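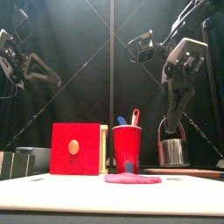 *Jostby, February 2025*

## 4. Recording a set of examples

By now both arms should be awake and the leader handles should feel loose in your hands (if they don't, go back to section 3 and have another try, there's no hurry). What we're after is a set of 40 good examples of one small task, and the Barkero software will learn from whatever you give it, fumbles and all, so please be kind to it.

1. Lay out the table before you open a session. The red cup stands near the middle with its two utensils in it, the pink piece goes down in front, and the metal pail sits to the right on your layout card.
2. Type the task in plain words, for instance "hold the pail by its handle". Use the same wording for all 40 examples.
3. Press the left pedal, wait for the tone, and begin.

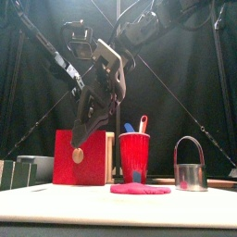 *Page last changed in July by Severino Ortuño*

4. Move at the pace you'd use to pass somebody a full cup of tea. For small things at the fingertips, such as what looks like a round tan disc, go slower still and stop just before you touch - then close gently.
5. Press the right pedal once the task is done and your hands are still.

> **Note:** A wobble or a second attempt is fine to keep. If you drop something off the table, press both pedals together and the example will be thrown away.

> **Caution:** Keep your own hands off the tabletop while the tone light is on. Reach in only after the right pedal.

6. Every so often, open the wrist view in Campos and have a look. You want to see the tops of the fingers at the bottom of the picture, in the middle, even when the rest is rather dark.
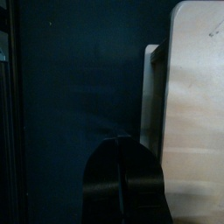 7. If the fingers have wandered off to one side, loosen the camera screw a quarter turn, nudge it back and tighten it again. Start a new session afterwards, as Praltach stores the camera position once per session and won't notice that you've moved it.
8. Save the set and write its number on the card by the door.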